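3.2 Parish meals and attendance at the evening prayers

We were delighted by how much the parish registers could tell us once the Gresta and Vedar books were laid side by side. Both parishes had kept a sheet for every evening prayer held in Advent, and both had kept a second sheet for the shared supper that followed. Gresta recorded 1,014 attendances at prayers over the season and Vedar 1,171, so the two are close enough in size to make the comparison a rich one.

The difference lies in the suppers. In Vedar the meal was announced from the front at the end of prayers, and most people simply walked across to the hall. In Gresta it was left to the printed bulletin. Peltonen's earlier work on rural congregations treats the meal as a sign of how close a parish already is, but our interviews - 27 of them, all done in the parish halls - point to a more interesting story. People who came first for the food spoke warmly of being asked to read a psalm a week or two later, and several had gone on reading ever since. Small kitchen jobs came up again and again in the same breath as prayer (see Figure 4). 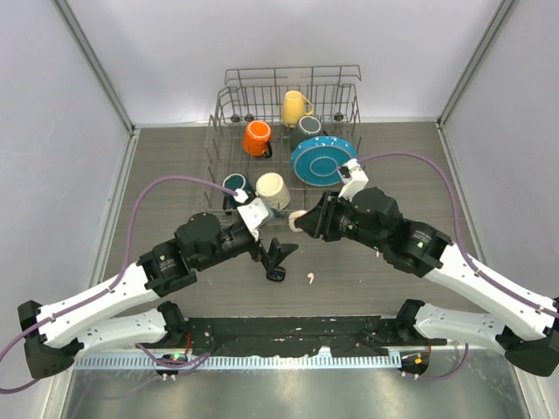

Figure 4. Mugs and a plate in a wire dish rack.

Martti Suominen objected, when we shared a draft of this section, that the suppers might be getting credit that belongs to the singing, as Vedar had a choir on most evenings in December and Gresta did not. He asked whether we had looked at the evenings without a choir on their own. We had not, and it was a wonderful question to be handed.

Going back to the Vedar sheets, we found that supper attendance held steady on the evenings with no choir, while attendance at prayers dipped a little. Zornitz reports much the same pattern for midweek services, though in town parishes with far larger halls. The choir may well draw people to prayers, then, and the meal seems to have a pull of its own. We return to the question of music in Section 4.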